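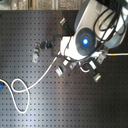 2026-03-19

I spent most of the morning on the breadboard, meaning the big metal table top with the holes in it. I bought it secondhand from Fleury, and it had picked up grime from whatever was done on it before. The flat part cleans up in 5 minutes. The holes take far longer, and I had put them off all winter.

My method is dull. Vacuum first with the brush head, then a lint-free cloth with a little isopropyl alcohol, working along the rows. For a stubborn hole I run a clean screw in and out a couple of times and vacuum again. Solange Perrin told me to keep one screw just for this and paint the head so it never goes back in the box. I did, and it saves arguments.
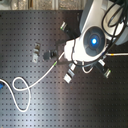 The board, its lower half empty apart from the grid of holes.

I don't try to get rid of the sheen. A matte black top still catches light from a window, and for a while I kept wiping at pale patches that were only reflection. Looking from the other side of the table settles it — a real smear stays where it is.
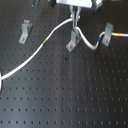

Cable layout is the part I change most often. I used to pull everything tight and straight, and then every small adjustment meant loosening a clamp. Now I leave up to 30 centimeters of slack and let the cable lie in loose curves between the fixed points. Colored bands help too. With green on one stretch and blue and orange further along, I can tell someone which part to move without walking over. The angled clamps are bolted straight into the board, so shifting one is a quick job with a hex key.

I still have 20 more bands in a drawer and want to try a second cable in April. Before that I need to order cap screws from Bavach, as I'm down to the short ones.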